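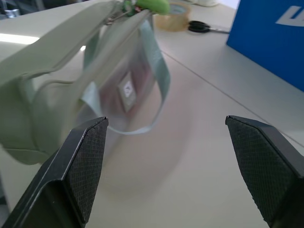 Plodbridge Asks Shoppers to Doubt the Tote Bag, Starting With Its Own

By Josefina Huenchumán, Plodbridge press desk
June
Filed under: Bags & Accessories / Company News

PLODBRIDGE – Most bag makers put out a press release when they have a new bag. Plodbridge is putting one out because it has grown tired of the way bags are sold, its own catalog included, and has rewritten the rules for what its product pages may say.

Starting this Wednesday, no tote sold under the Plodbridge name will be called "everyday," "do-it-all" or "the last bag you'll need." The company looked through 144 product listings, its own and those of other sellers, and found those phrases used for bags of nearly every size and shape. A phrase that fits all of them tells a shopper very little.

"I have read that a bag is effortless," said Samuele Gentile, who runs product at Plodbridge. "I would like to know what effort they had in mind. Lifting it? Closing it? If the seller can't tell me, I assume there was no thought behind the word."

The new listings will answer four plain questions: how wide the opening is, how long the handles are, what the bag weighs with nothing in it, and whether a person can find a set of keys at the bottom without emptying it onto a table. The last one comes from customer mail. Plodbridge received 2875 messages about bags over the past year, and lost keys came up more than color, price or shipping.

Clear panels get a section of their own in the rules. Sellers like to say that a see-through front keeps you organized. Plodbridge does not believe this. A clear panel lets you see what is in the bag, and if what is in the bag is a mess, you and everyone behind you in line can see the mess. It is useful at a stadium gate or on a shelf of packed gifts. For a commuter with a half-eaten lunch it may be a poor choice, and the listing will say so.

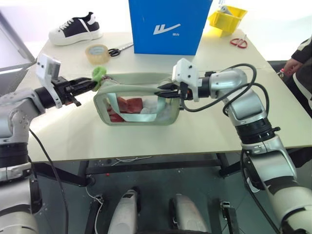
Pale green tote with a clear front panel, on the table with packing tape and scissors.

Handles come next. The company's view is that handle photos in most catalogs are close to worthless. A handle on an empty bag always looks fine. What matters is how it sits once there is weight in the bag, and whether the top gapes open when you pick it up by one side. Plodbridge will publish the handle length of each tote in inches and will stop printing load ratings that it can't explain in one sentence.

"Somebody will ask why we don't give a big number, like our competitors do," Gentile said. "I have asked for the method behind some of those big numbers. I am still waiting on the answers."

The rules also cover color names. The trade has a habit of giving a light green five or six names, each one a little more edible than the last. Plodbridge will use the word "green," with "light" or "dark" in front of it where needed. Two designers objected to this in writing and their objections are on file.

Gift packing is treated with the same suspicion. Tissue and ribbon can make a small item look like more than it is, and the company has done its share of that. Buyers who order a packed tote will now see the full contents listed on the page before they pay, and may ask for the bag without the filler. The price will be the same either way – the filler costs next to nothing, and Plodbridge would rather say that than invent a discount.

The company has printed 2000 copies of the rules as a folded card, to be packed with orders until they run out. The outside printer is Majumder. The text was edited by Kirico, a copy shop that sent the first draft back with the word "curated" circled in each place it appeared. It appears nowhere in the final version.

Will any of this sell more bags? Plodbridge has no figures to suggest so and will not pretend to. Zoltis, a retailer that carries part of the line, has agreed to use the plain listings on its own site through the end of the season and to share its return numbers afterward, good or bad. If returns go up, the company says it will report that too.

Stores that want the card, or want to argue with it, can write to the press desk. Samples of current totes are available to reviewers and do not need to be sent back. Reviewers are asked to put something heavy in them first.

4 comments | 144 shares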